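Lorries

Six in the morning and the first one down already. Iman Kettani heard it change gear at the chapel, then the windows, then the cups on their hooks. One.

She wrote it on the back of the gas bill. The Arkow people had said 600 a season. Then 900. In January the man from Mansour stood up in the school hall and said almost 1,000, quickly, as if it was a bus number. Timber off the top of Boseck, all of it down the one road, past the ford, past the campsite. Past her.
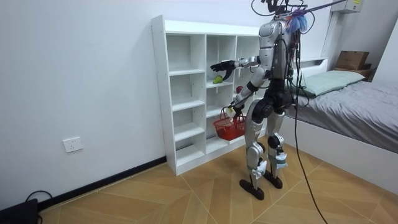

The hearing was at 8 and she hadn't got a speech. Just the gas bill, and a bag of notes from people who wouldn't stand up themselves. Old Fosanska road, one said, was never bulit for it. She put the bag down in the corridor and thought about shelves, stupidly. White open ones against a white wall, a place for everything, one green thing sitting by itself. Her head wanted to be like that. It was mud and brakes in there.

They called her name. Three minutes.

"I live at the bend," she said. Lost the rest. Looked at the bill.

"Forty-one," she said. "Yesterday. I can read you the times if you want."

The chairman looked at the clock. Then he put down his pen.

"Go on then," he said.

So she read them teh times.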